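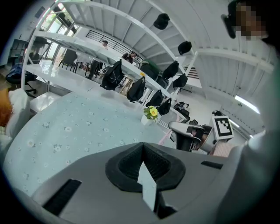
La pince tenue en main au-dessus de la nappe à fleurs, côté étagères.

J'avais promis à Liv Fagerlund un petit retour sur les pinces à main, et comme d'habitude le petit retour est devenu un billet entier. Installez-vous, prenez un thé, je vais essayer de ne pas trop m'égarer (je ne garantis rien).

Pour celles et ceux qui débarquent : depuis janvier, je compare deux jeux de doigts pour la même poignée, les Jillora, assez souples, et les Eynon, plus raides, que Solveig Söderlund m'a envoyés avec une gentillesse folle et un mode d'emploi de 14 pages. Je pensais que tout se jouerait sur la force de serrage. Eh bien, pas tellement ! Ce qui change la vie, c'est la vue. Avec une caméra embarquée très grand-angle, tout se courbe, la table, les étagères, les murs, et on apprend à viser dans cette image bombée un peu comme on apprend à reculer avec une remorque. Les premiers essais, je tendais toujours le bras trop loin. Après une vingtaine de prises, la main s'y fait, et on finit par ne plus y penser.

Côté objets, je suis restée sur du quotidien, des gobelets, des pailles, des bricoles qu'on a tous dans un tiroir. La paille est un test redoutable. Elle est légère, elle roule, elle s'écrase si on serre comme une brute, et surtout elle pivote entre les doigts dès qu'on la prend un peu trop près du bout. Les Jillora l'épousent gentiment mais la laissent tourner. Les Eynon la tiennent droite, au prix d'un léger pincement qui me chagrine. Ulises Rivadeneira, qui a l'œil pour ces choses, m'a conseillé de ralentir la fermeture dans Drusten, notre petit logiciel de réglage, et j'ai gagné beaucoup en douceur avec les deux jeux.

Travailler à deux mains, par contre, c'est une autre histoire. On croit que la seconde pince va aider, et au début elle gêne surtout. Je conseille de la garder un peu en retrait, prête à stabiliser le verre, pendant que l'autre fait le travail délicat.

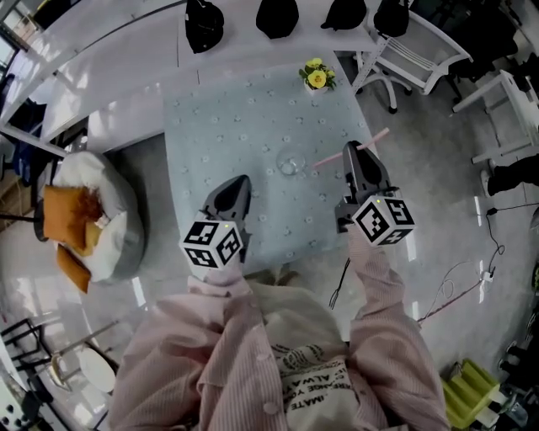 Faut-il deux pinces identiques pour commencer ?
Mieux vaut deux pinces identiques, avec les mêmes doigts et le même réglage de fermeture, le temps de prendre ses repères ; on mélangera plus tard.

Je tiens d'ailleurs cette réponse de Maj-Britt Fagerlund, à qui j'avais posé la question en me croyant maligne avec mes Jillora à gauche et mes Eynon à droite. Une catastrophe — chaque main demandait un geste différent et je me trompais sans arrêt.

Mon choix pour le moment ? Les Eynon pour tout ce qui est fin, les Jillora pour les gobelets et le tissu. Il me reste à essayer les doigts Navel, qu'Olga Arancibia me vante depuis des semaines et qui seraient plus larges du bout. Si vous les avez eus en main, racontez-moi tout en commentaire, surtout pour les objets transparents, sur lesquels je peine encore à juger la distance.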